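Product notice: Drirport two-arm bench cell, grip release fault

Issued 9 June 2021. Applies to cells running controller release 5 with the standard blue finger set. Cells on release 2 are not affected.

## What the fault does

On affected cells the gripper can open by itself while it is holding something. The fingers go to fully open at their normal speed and the controller logs the move as a completed release. No alarm is raised and the stack light stays green, so an operator who is looking elsewhere has no warning.

The fault was first reported from our Sauerland workshop, where Slamet Simanjuntak was running the bottle and cup routine on the right arm. A small glass bottle was let go over the bench and broke. He wasn't hurt, but he had been reaching in to straighten a cup at the time, with the cell in reduced speed mode. We repeated the routine 188 times on the same cell and had 11 unplanned releases. All of them came after a pause in mid-carry, when the arm was told to resume from the pendant.

## Cause

When a paused arm resumes, the controller reads the last finger command back from memory. In release 5 it can read the command before that one, and if that was "open", the gripper opens. Grip force, finger wear and the weight of the part make no difference. Changing the fingers will not cure it.

The routine uses two paper cups and one small screw-cap bottle, with tape on the table for the positions. Any light glass or plastic bottle that stands up in the cup will show the same thing. 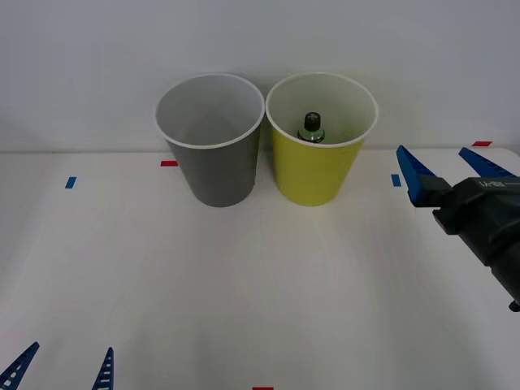

*Bottle and cup routine: bottle in the yellow-green cup, grey cup empty, grippers open.*

## What to do now

- Do not resume a paused arm while it is holding a part. Press stop, support the part from a safe position once the drives are off, then open the gripper by hand.
- Keep hands out of the cell in reduced speed mode. Reduced speed limits the arm, but the fingers still open at full speed.
- Swap glass for plastic if the job allows it.
- If you use Andon calls on the line, add one for any release outside the drop area. The cell won't make this call without being set up for it.

Emergency stop and the door switch work as normal. We tested both on the workshop cell with the fault present.

## Fix

The correction is in the Osuser update for release 5. It loads from the pendant, and the cell must be empty and homed first. Taught positions are kept, but grip settings go back to default, so write yours down before you start – the backup file does not include them.

After updating, run a carry with a pause in the middle and resume it 5 times on each arm, using a part that can't break. If a gripper opens on any of these, take the cell out of use and call us.

## Parts and returns

There is nothing to send back. Fingers and gripper bodies already returned under this fault will be shipped out again at our cost.

Questions go to Mawar Kusuma in product support. Please have the serial number from the controller door ready, and the event log if you can export it.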